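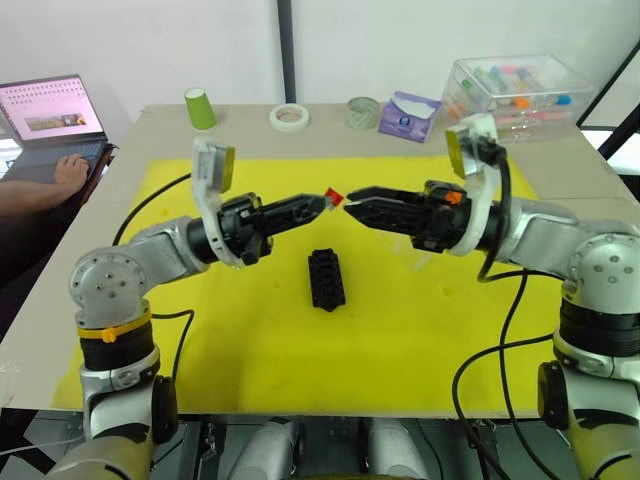 Je trie des briques de construction depuis novembre. Tout est venu d'un carton récupéré chez Savita Tiwari, qui vidait sa cave avant de déménager. Elle m'avait parlé d'un petit lot. Le carton ne passait pas la porte de l'ascenseur et je l'ai monté à pied, en deux fois.

J'ai commencé par tout laver, dans des filets à linge, à l'eau tiède avec un peu de liquide vaisselle. Pas de machine, pas d'eau bouillante. Les pièces ont séché deux jours sur des serviettes dans le salon. Les noires sont les plus longues à rincer, le savon y laisse un voile blanc qui ne se voit qu'une fois sec.

Pour le tri, j'ai essayé par couleur, comme tout le monde. C'est joli dans les bacs et pénible à l'usage : retrouver une petite pièce rouge au milieu des autres pièces rouges prend un temps fou. J'ai donc tout repris par forme. Les briques rectangulaires d'un côté, les petites presque cubiques de l'autre, puis les plaques, les pentes, les roues et le reste. J'ai 11 boîtes Tranen empilées sous le bureau, avec une étiquette sur le petit côté.

Total final : 3089 pièces. J'en ai écarté 25, trop mordillées ou fendues, il en reste 3064. J'ai recompté les petites une deuxième fois, je n'étais pas sûr de moi.

Côté surface de travail, je recommande un grand tapis de couleur vive. Sur le jaune, une brique noire se repère tout de suite, une rouge aussi. Les jaunes disparaissent, évidemment - pour celles-là je pose un torchon bleu. Le tapis évite aussi que les pièces glissent et fassent du bruit, ce que mes voisins du dessous apprécient le soir. Il garde les plis quand on le range plié, mieux vaut le rouler.

Surachet Onsri m'a demandé comment séparer deux plaques collées sans y laisser un ongle. Je pose une brique sur la plaque du dessus, une autre sous celle du dessous, et je fais levier avec les deux. Pas de couteau, pas de dents.

Il me reste un sachet de pièces que je n'arrive pas à classer, dont une sorte de charnière grise. Si quelqu'un veut des roues, j'en ai beaucoup trop, écrivez-moi. Le mois prochain je m'attaque aux notices, qui sont pour l'instant en vrac dans une pochette, avec la moitié des couvertures arrachées.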